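Mavstead introduces robot arms at Hiltville packing hall, with training for all shift staff

Hiltville, January 30, 2026 - Mavstead, the maker of wooden toys and building sets, will put five robot arms into regular use at its packing hall in Hiltville this spring. The arms are supplied by Gorari and will take over the most repetitive part of the work, which is lifting single blocks from the table and placing them into trays.

Until now this task has been done by hand, in shifts of eight hours. Staff told the company in a survey last November that the same small movement of the wrist, repeated through the whole day, was the thing they most wished to be rid of. One arm is planned to fill 700 trays in a shift. No jobs will be lost through the change, and the present contracts and rates of pay stay as they are.
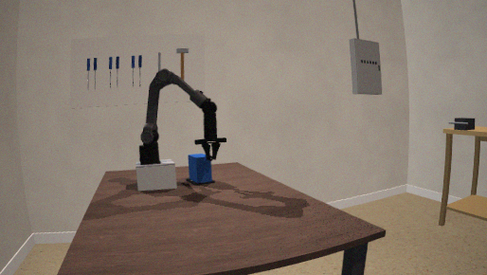 Training for the new work has been prepared by Phromma, a small company which makes practice software for factories. Each member of the packing staff receives 18 hours of paid lessons before working next to an arm. The first lessons take place in a simulated workroom, where a mistake costs nothing and an exercise can be started again as often as the learner wishes. One of the early exercises is to bring the gripper, with its two short fingers, down to a blue block standing on a wooden table. The learner must pay attention to the whole arm, as it has to reach over from its base and a wrong turn of one joint changes the position of all the others. Later lessons are held in the hall itself, with a trainer present.

After the training, the staff will set up the arms, check the filled trays and decide when an arm must be stopped. Every person on the shift may stop an arm at any time and does not need to ask a supervisor first. The company has also agreed that packers will change between tasks every two hours - this was a wish of the evening shift in particular.

Mavstead has packed its products in Hiltville for many years and employs 500 people at its sites. A decision on further arms will be made only after the staff have been asked again about their experience.

Press enquiries may be sent to the Mavstead press office in Hiltville.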